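Teleoperation Demonstrators (part-time, fixed term) — Lindton 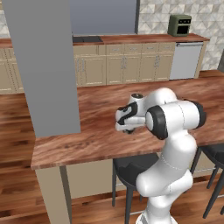 Lindton is hiring people to drive a simulated robot arm through ordinary kitchen jobs, one recorded attempt at a time. You will sit at a desk with a hand controller and a monitor and steer the arm yourself, and each good attempt goes into the set our software team trains on. Most of the early work is picking up and putting down. A typical task has the arm reaching over the wooden island to hold a small dark object against the benchtop, with bar stools tucked in under the overhang and a toaster oven on the counter at the back. Later tasks involve drawers, doors and moving things from one counter to the other.

The positions are based at our Ovlow office. There are 2 openings, both starting in March 2025. The work can't be done from home, as the controllers stay on site.

What you will do

Read the task card, set up the kitchen layout in Stotach (our recording program) and complete the task with the controller. Mark each attempt as keep or discard. Repeat the task with the object in a new spot. Write a short note when something goes wrong — a grasp that slips, an arm that stalls near a joint limit, a camera view that hides the fingers. Once a day you will watch back a batch recorded by another demonstrator and check the labels.

The motions need to be smooth and unhurried. We would sooner have fewer clean attempts than a full day of jerky ones, and there is no quota in your first two weeks.

What we are looking for

Steady hands and patience with repeated work. You should be comfortable using a computer for most of a shift and able to write a clear sentence about what happened. Experience with game controllers, cranes, excavators, drones or sewing machines is useful but not required. You don't need a degree, and you don't need to program. Left-handed applicants are welcome; the controllers can be set up either way.

Some people get motion discomfort from moving the viewpoint around on screen. Please try it at the interview and tell us how you go.

Hours and pay

Shifts are eight hours including a paid lunch break, with time away from the controller built in through the day. You choose your shifts from the roster a fortnight ahead. Training is paid at the full rate. The rate is set out in the information sheet, which we send to everyone who enquires.

How to apply

Send a résumé and a few lines on any hands-on work you have done, paid or not, to Jiahui Hao, demonstrations lead, through the careers form on the Lindton site. Choose "Paracha" from the project list so your application reaches the right team. Anyone who applied in the February round will need to send a new form.

Shortlisted applicants will be asked in for a practical session at the controls, followed by a short talk with the team. Let us know on the form if you need step-free access or a different chair or desk height.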